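Planning a robot hand purchase: frequently asked questions
Kerkov Equipment Advice, last changed 8 November 2020
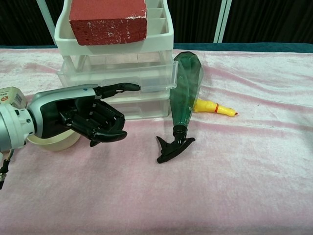
What should I put in the budget besides the hand?
Many buyers ask us only for the price of the hand, and later they are surprised by the rest. Please plan for the arm, the mounting parts, the spare fingers, the cables and the table on which the work is done. The table needs the least money. A cloth, a plastic drawer unit, a spray bottle, a roll of masking tape and a rubber chicken give a five-fingered hand many different shapes to try, and all of this can come from a household shop. We advise you to keep a small line for such objects, as they get damaged and must be bought again.

How much does the hand cost?
The Dirance hand is 4,000 euros in our list. Schools and universities pay 3,569 euros. Delivery is not included in either price.

Do I need five fingers?
It depends on your objects. If you lift only boxes of one size, a simple gripper is cheaper and easier to repair. For triggers, handles and soft things we recommend five fingers.

Can I use the arm I already have?
Usually yes, but the wrist plate must fit. Send us the model name of your arm before you order. For Orozco arms we keep the plate in stock. For Batari arms it is made to order, and you should add two weeks.

How many hands should we order?
Most of our customers begin with one. If your work cannot stop during a repair, order two and share one set of spare fingers between them.

When must I order to use this year's budget?
We need your signed order before the first week of December. The invoice can be dated this year even if the delivery comes later. Please ask your accounts office whether they accept this.

Is training included?
Two hours by video call are included. Further hours are charged separately.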